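Fake research requests: questions students keep asking us

Who writes this page?
The student advice desk at Birkomness. We aren't the university's ethics office and we can't tell you whether a particular project has been approved. We can tell you what to ask, and what a weak answer sounds like.

Someone messaged me saying they need participants for a thesis. Is it real?
Possibly. Plenty of students recruit by private message. Start by asking for the title of the project, the supervisor's name and the approval number. Then look up the supervisor yourself on the department's own pages. A phone number supplied by the person who messaged you proves very little.

They sent a consent form with the university crest on it. Doesn't that settle it?
No. Anyone can copy a crest. We've seen a form headed "Rutov Behavioural Study" that ran to 7 pages and never said who would keep the data. Length seems to reassure people. It shouldn't.

They say the details must stay secret or the results will be spoiled.
Some studies do hold back their exact purpose. They still tell you what you'll be asked to do, how long it takes and how to stop. If you're told not to mention it to friends or family, don't take part.

Can a researcher ask me for photos or videos of myself at home?
Only if the approved form says so, and it should say who will see them and when they'll be deleted. Be very wary if the requests change as you go along, or if you're told that dropping out will make someone fail their course. That isn't your problem, and it's a favourite way of applying pressure.

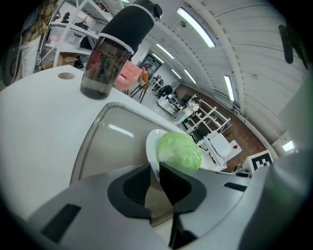
Is a payment offer a good sign?
Not by itself. A voucher for 20 is ordinary. An offer of 1000 for an evening's work, from a person who won't name a department, ought to put you off.

I've already sent something and now I'm being threatened. What should I do?
Stop replying, keep every message and don't send anything else. If you feel unsafe, call the police. You can report it to the university too, whether or not the person turns out to be a student there.

Will the university do anything?
We'd like to say yes without a pause. The policy promises a first reply within 2 working days, but a first reply can be little more than a receipt. Ask who is handling your case and get the name in writing. Robel Hailu at our desk can sit in on meetings if you want someone with you.

Has the new reporting form fixed things?
It opened in September. We haven't seen any figures yet, so we can't say.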